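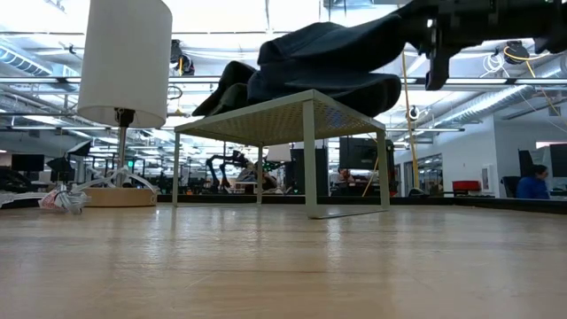
Dawber G2 Finger Set — replacement fingers and release spring kit

Part no. 408-F
Fits: Dawber G2 and G2L grippers
In stock, ships same day if ordered before 2 p.m.

SAFETY NOTICE, PLEASE READ BEFORE ORDERING

Kits from the September batch went out with the wrong release spring. Bag label ends in 17. If yours ends in 18 you're fine, carry on.

What happens: gripper closes normally, holds normally, then won't let go on the open command. Controller reports OPEN anyway. Arm moves off to the next position with the part still in the fingers. Mostly shows up on cloth — garments, towels, anything that folds into the finger gap. Rigid parts we've had one report only.

Why it matters: if the cloth is caught on something, the arm drags whatever it's caught on. Stuart Rowbotham at Rinby had a jacket pull a clothes rack clean off the bench. No one hurt, one bent rack. Keep hands out of the cell until the arm is stopped and the air is off, even if the screen says the gripper is open.

If you have a 17 kit

Stop using it for fabric work today.
Hit the e-stop before you clear a stuck part. Pause is not enough, the arm can resume from pause.
Don't pull the cloth out against the fingers, it scores the pads. Shut off air, back off the side screw, fingers drop open.
Email a picture of the bag label to the parts desk, attention Jade Lightfoot. New springs go out free. You dont need to send the old ones back.

Swapping the spring

Two screws, 2.5 mm hex, then the cover slides toward the wrist. Old spring is plain steel, new one has a blue end. Blue end faces the fingers. Put it in backwards and you get the same fault again (ask Jamie). Run 60 open/close cycles with nothing in the grip, then the same with a rag. If it hangs even once call us.

Stutari controller users: the false OPEN signal is a seperate problem. The controller reads the valve, it doesn't read the fingers. Add the finger switch, part 408-S, and turn on "confirm release" in the gripper menu. Preseo controllers have it on from the factory.

In the box

Two fingers, black
Two rubber pads
Release spring, blue end
Four screws plus one spare
Instruction card — the card still shows the old spring, reprint coming

Not included: hex key, finger switch, air fittings.

Customer notes

"Had the stuck release on a navy hoodie, three times in a morning. New spring fixed it. Would have liked an email before I found it myself." — Dennis Treloar

Fair point. Emails went to the purchasing contact on each account, so a lot of people running the machines never saw it. If you want notices sent to the floor as well, add a second address under My Account.

Questions on fit or the notice: Clive Kettle, parts desk, 8 to 4:30. Leave a message if it rings out, we're short this week.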